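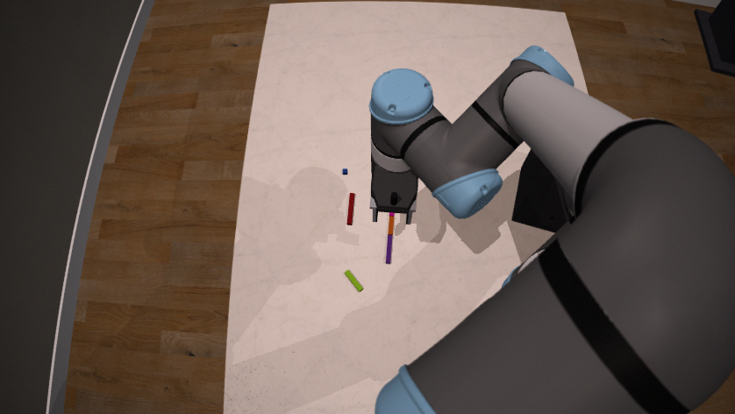 Nedel Field Recorder — Set-Up Guide
October 27, 2024
By the Dirstead documentation desk

Home | Guides | Recorders | Downloads | Support

4. Setting up a spaced pair

This section covers recording with two omni microphones on a stereo bar. For single-microphone use, go back to section 3.

4.1 Connecting the microphones

1. Turn both gain knobs fully down.
2. Connect the left microphone to input 1 and the right microphone to input 2.
3. Open INPUT > POWER and switch on phantom power for both channels. Allow the meters to settle.

Caution: Do not connect ribbon microphones while phantom power is on. 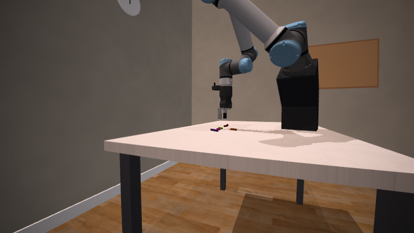

Fig. 4-1. Arm with pale blue joint caps, gripper pointing down.

4.2 Setting levels

1. Put on closed headphones and set the monitor knob to its lowest mark.
2. Have the source play at its loudest expected level.
3. Raise the gain on input 1 until the peaks sit in the upper green segments, then match input 2.
4. Set the low-cut filter. Use 200 Hz for speech only — it thins out music and room sound.

Note: The Ots limiter acts after the filter. Firmware released before July applies it to input 1 only. Update before recording in stereo.

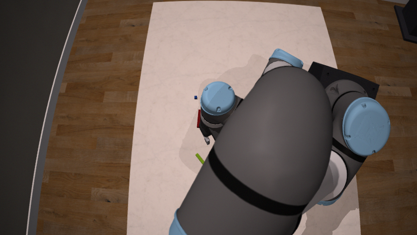 Fig. 4-2. Gray arm link with black band, over the work surface.

4.3 Checking phase

1. Switch the monitor to MONO.
2. Walk slowly across the front of the pair while speaking.
3. If the voice turns hollow near the center, select INPUT > INVERT on input 2 and repeat the walk.
4. Return the monitor to STEREO. The mono setting does not affect the file, but it is kept after power-off.

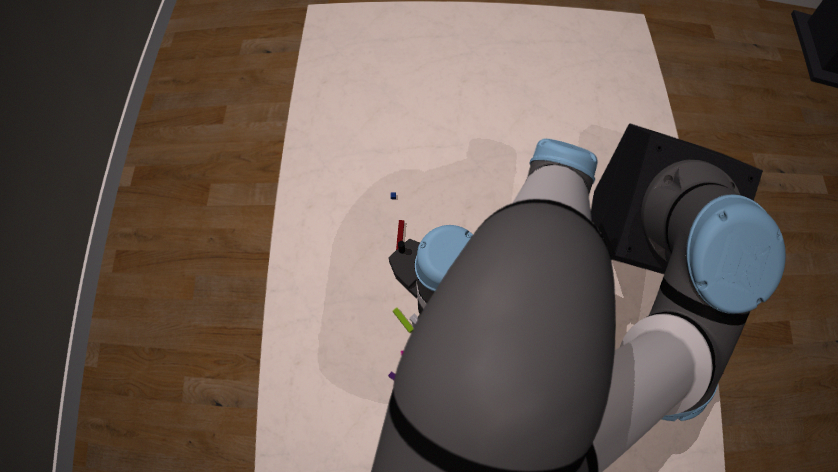 Fig. 4-3. Table and plank floor, from above.

4.4 Saving the set-up

1. Hold STORE until the display flashes.
2. Choose an empty slot and press STORE again.

Caution: Storing to a used slot overwrites it without warning. The Cikholm card format holds roughly 2000 takes per folder; start a new folder before that point.

Contact Nedel Support | © Nedel | Back to top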